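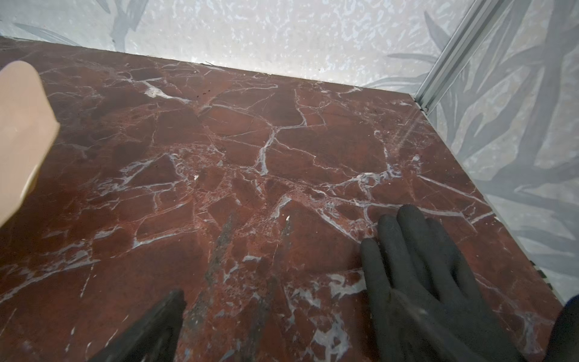
A patterned surface never looks dirty, one respondent wrote in the margin of the questionnaire, and that is either its great virtue or the whole problem. We take the second view, with some sympathy for the first.

4.2 Busy surfaces and stray items

Of the 506 diary entries collected in the Kistivier survey, almost 200 concern something put down on a table and later overlooked. Dark objects on dark stone come up again and again. Red marble with white veins is a hard case: the veining breaks the top into small irregular patches, and the eye, offered so many outlines, stops caring which of them belong to lunch. Leaf-patterned wallpaper does little to calm matters.

Figure 6 shows the kind of mixed tabletop our coding scheme had to deal with. The scalloped bowl is easy to find. The avocado, nearly black, asks a little more of the reader, and the red apples have chosen their background poorly.
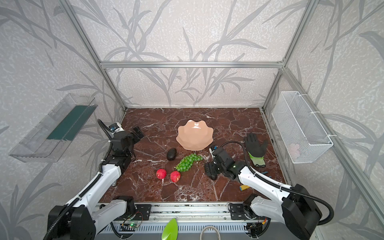 We coded food and non-food items separately, following Ralach, and then spent most of February arguing over the boundary. Grapes beside a bowl count as "displaced" under the Ulton scale – a harsh word for grapes. A work glove is "foreign" wherever it lies, however neon its cuff. Small items of uncertain purpose went into a residual class, which grew until it was the largest we had. Respondents called this class "bits," and we have kept their term in Table 6.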